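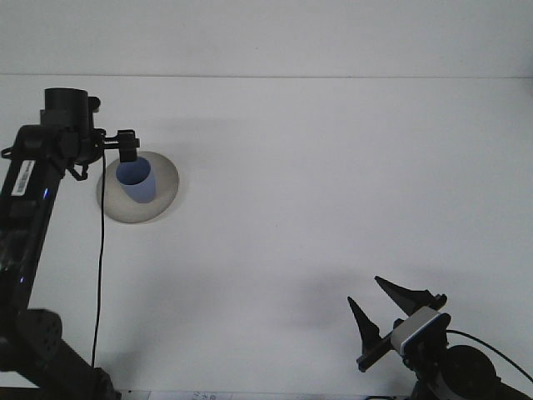

Figure 13. Arm with barcode label and blue indicator light.

13. Adding older films to your Cavex library

Use this section for films that were transferred from tape or disc and have no title data of their own. Films bought through the Cavex store are added without these steps.

Before you start

Copy the film files to the drive named Whitfield or to a folder you have already shared with Cavex. Files larger than 66 GB must be split first. See section 9.

Add a film

1. Open Cavex and select Library, then Add Film.
2. Browse to the file and select Open. The file name appears in the Title field.
3. Replace the file name with the film's title as it appears in the opening credits. If the credits use a different script, enter the original title under Alternate Title.
4. Enter the release year. Use the year of first theatrical release, even if your copy is a later restoration.
5. Select Find Match. Cavex checks the Flosex catalog and lists possible matches.
6. Choose the correct entry and select Apply. Cast, director, songs and running time are filled in.
7. Select Save.

Note: A film and its remakes often share a title. Check the language and the director before you select Apply.

If no match is found

Error 103 means the catalog has no entry for that title and year. Try the year before and the year after. If the message stays, select Enter Manually and fill in at least Title, Year and Language. Cast names can be added later from the Edit screen.

Error 541 means the catalog could not be reached. Save the film as a draft and repeat step 5 later.

Link a film to its remakes

1. Open the film's page and select Related, then Add Link.
2. Choose Remake, Dubbed Version or Sequel.
3. Search your library for the other film and select it.
4. Select Save. The link shows on both pages.

Only films already in your library can be linked.

Caution: Deleting a film also deletes its links. They do not come back if you add the film again.

Cast photos and posters

Posters are taken from the catalog when a match is applied. To use your own, select Edit, then Poster, and choose a JPEG or PNG file. Portrait shape works best — wide pictures are cropped at both sides.

Caution: Do not select Refresh All after adding your own posters. It replaces them with the catalog versions.

Subtitles in Stulen format must be converted before they are attached. Continue with section 14.

Text: Inês Frade. Checked by Hyun-seo Ham. Last revised October 24, 2021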